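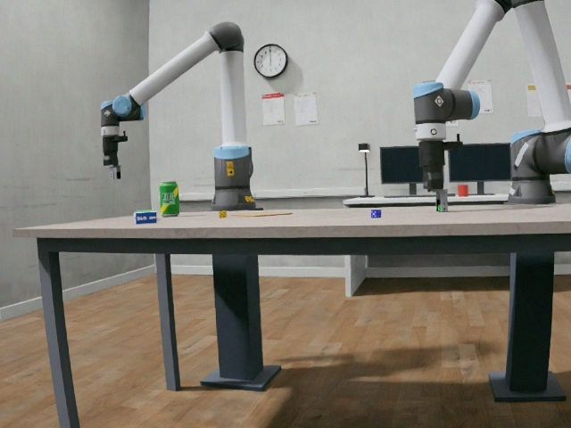

明るい色の天板の作業台とロボットアーム(CG)

工房の暮らしの知恵 小規模工房における四半期収支と棚卸の手引き
Brotano 生活・工房情報室
最終更新日 2024年9月2日

本ページは、自宅の一角または賃借した作業場で木工、革細工、金属加工、菓子製造等を営む方に向け、四半期ごとの収支のまとめ方と、材料および工具の管理方法をご案内するものです。税務上の取扱いは事業の形態および所在地により異なりますので、申告に関する判断は税理士または所轄の税務署にご確認ください。

1 四半期の区切りを決める

収支は、三か月を一区切りとして集計することをお勧めします。月ごとの集計では、材料をまとめて仕入れた月だけが大きな赤字に見え、実際の採算が読み取りにくくなります。一方、年に一度の集計では、値上がりした材料や動きの止まった製品に気付くのが遅れます。

個人で営む場合、最初の四半期は1月から3月までとするのが扱いやすい区切りです。開業が年の途中であっても、最初の期間を短くして暦に合わせておけば、翌年以降の前年同期との比較に手間がかかりません。

締め日は月末に限る必要はありません。取引先の請求が26日締めである場合は、自らの帳簿も26日に揃えておくと、請求書と帳簿の突き合わせが一度で済みます。ただし、途中で締め日を変更すると前後の期間が比較できなくなります。変更する場合は、年の初めから適用してください。なお、申告用の帳簿は暦年で区切る必要がありますので、年末の取引は別に確認しておきます。

2 領収書と納品書の保管

領収書は受け取った当日に、日付と用途を余白または付箋に書き添えます。感熱紙は光と熱により文字が薄くなるため、窓際や乾燥機の近くに置かないでください。写しを取る場合は、原本と同じ封筒に入れて保管します。

封筒は「材料」「消耗品」「工具」「光熱費」「運送費」「その他」の六種とし、四半期ごとに新しい封筒に替えます。表には期間と合計額のみを記入します。細かな内訳まで書き込むと、訂正が生じた際に封筒と帳簿の両方を直すことになります。

家庭用の買い物と工房用の買い物は、会計を分けてください。やむを得ず一枚の領収書にまとまった場合は、工房用の行に下線を引き、その小計を欄外に記します。接着剤、布テープ、洗剤など、家庭でも工房でも使用する品は、購入時にどちらの用途であるかを決めておきます。

3 材料の棚卸

棚卸は四半期の最終営業日、作業を終えた後に行います。作業と並行して数えると、加工途中の材料を二重に数えるおそれがあります。

準備するものは、筆記板、鉛筆、巻尺、台所用または工房用のはかり、色の異なる付箋二種です。数え終えた棚には一色目の付箋を、後日確認を要する棚には二色目の付箋を貼ります。

(1)数で管理するもの
金具、ボタン、留め具、瓶、箱などは個数で記録します。未開封の箱は表示の入数をそのまま用い、開封済みの箱だけを数えます。たとえば200本入りの木ねじを一箱開け、期末に47本が残っていた場合、当期の使用数は153本です。これを製品に使った予定本数と比べれば、紛失や試作に回った分が分かります。

(2)重さで管理するもの
粉類、釘、ワックス、染料などは重さで記録します。容器の重さをあらかじめ量り、底面に油性ペンで書いておくと、中身を空けずに残量を求めることができます。食品の容器では、書き込みに代えて耐水性のラベルを用いてください。

(3)長さまたは面積で管理するもの
木材、革、布、針金等は、使用に耐える寸法のものだけを在庫とします。どの大きさまでを在庫とし、どこから端材とするかを最初に定め、棚の側面に掲示しておきます。基準が期ごとに変わると、在庫額の増減が実態を表さなくなります。

品目数が多い工房では、全品目を毎期数えることが負担となる場合があります。当情報室に寄せられた記録表には、213品目を一人で管理している例がありました。このような場合は、単価の高い材料と動きの速い材料を毎期の対象とし、その他は年末にまとめて数える方法が考えられます。

4 棚と引き出しの表示

棚卸に要する時間は、表示の良し悪しに大きく左右されます。棚には左上から順に番号を付し、帳簿の並び順も棚の番号に合わせます。品名の五十音順に並べた帳簿は、見た目は整いますが、数える際に棚の前を何度も往復することになります。

Hesarの差し込み式棚札のように、紙だけを入れ替えられる札を使用すると、品目の変更に対応しやすくなります。手持ちの厚紙を透明の袋に入れて留める方法でも差し支えありません。札には品名、規格、発注の目安となる数量を記入します。単価は変動するため、札には書かず帳簿のみに記載してください。

湿気を嫌う材料は床に直接置かず、すのこ等の上に載せます。塗料および溶剤は、容器の表示に従い、火気と直射日光を避けて保管してください。食品を扱う作業場では、溶剤類を同じ部屋に置かないことを原則とします。

5 利益の読み方

四半期の売上から、その期間に使用した材料費と経費を差し引いた額が、おおよその利益となります。ここで用いる材料費は、仕入れた額とは異なります。次の式により求めてください。

使用した材料費 = 期首の在庫額 + 当期の仕入額 - 期末の在庫額

仕入額をそのまま差し引くと、まとめ買いをした期は利益が少なく、在庫を使った期は利益が多く表れます。前の期より利益が増えたときは、その要因を以下の項目に分けて確認します。

・製品の販売数が増えたか
・販売単価を改めたか
・材料の仕入値が下がったか
・燃料費、電気料金または送料が下がったか
・講習料、機材の貸出料など、製品以外の収入があったか

材料や燃料の値下がりによって生じた利益は、相場が戻れば失われます。販売の増加による利益とは欄を分けて記し、値下がりを前提とした販売価格の引下げは慎重にご検討ください。製品以外の収入についても同様です。講習の開催が一度限りのものであれば、翌期の見込みには含めません。

6 光熱費と燃料費の按分

自宅の一部を工房としている場合、電気料金等を家庭用と工房用に分ける必要があります。床面積による方法と、使用時間による方法が一般に用いられています。電気炉、集じん機、大型の冷蔵庫など消費電力の大きい機器がある場合は、差し込み式の電力計を用いて機器ごとに計測すると、根拠の明確な数字が得られます。計測中は定格を超える機器を接続しないでください。

冬季の暖房費は変動が大きいため、前の四半期ではなく前年の同じ四半期と比較します。暖房の使用時間は、作業日誌の開始時刻と終了時刻の横に記しておけば足ります。

配達に自家用車を使用する場合は、出発時と帰着時の走行距離を車内の手帳に記入します。給油の領収書だけでは、私用との区別ができません。

7 工具の修繕費と積立

刃物の研ぎ直し、ベルトの交換、はかりの調整などの費用は、発生する時期が偏りがちです。前年の修繕費の合計を四等分し、四半期ごとに同じ額を別の口座または封筒に積み立てておくと、急な出費に備えることができます。

修理を依頼する前には、次の事項を控えておきます。

・工具の名称と型番
・購入した年月
・直近の修理の日と内容
・不具合が生じたときの作業内容

これらは保証書の裏に書き足していく方法が簡便です。手入れの際は必ず電源を切り、差し込みプラグを抜いてから行ってください。

修理の見積額が買替えの額に近い場合には、替刃や部品の入手のしやすさも併せて確認します。本体が安価であっても、消耗品の単価が高ければ、数期のうちに費用が逆転することがあります。

8 帳簿の様式

帳簿は紙、表計算ソフト、専用ソフトのいずれでも構いません。Cellskaの収支表のような既成の様式を用いる場合も、費目の名称は封筒の分類と一致させてください。名称が異なると、集計のたびに読み替えが必要となります。

紙の帳簿では、誤記を消さずに二重線で訂正し、訂正日を添えます。電子の帳簿では、四半期の締めごとに複製を作成し、元のファイルとは別の媒体に保存します。複製の名称には年と期の番号を入れます。

費目は増やしすぎないことが肝要です。一年を通じて数回しか使わない費目は「その他」に含め、摘要欄に内容を記入します。反対に、「その他」が経費全体の中で目立つ額となった場合は、翌年の初めに費目を分けてください。

9 締めの日の手順

当日の作業は、次の順序で進めます。

一 作業台と床の清掃を済ませ、使用中の材料を元の棚に戻す
二 未記入の領収書を帳簿に転記する
三 対象となる棚を番号順に数える
四 開封済みの材料の残量を量る
五 売上の入金を通帳と照合する
六 未入金の取引を一覧にする
七 使用した材料費と利益を計算する
八 封筒に封をし、次の期の封筒を用意する

照合で差額が生じた場合、その日のうちに原因が分からなければ、差額と日付を記録して翌日に改めて確認します。疲れた状態で数字を合わせようとすると、別の誤りを招きます。

関連ページ
端材の寸法別整理と保管箱の作り方
送料の見直しと梱包材の選び方
Tăngの折りたたみ棚を用いた狭い作業場の収納
刃物の保管と台所での防錆

本ページの記載内容は更新日現在のものです。様式の印刷用ファイルは、情報室の資料一覧からご利用いただけます。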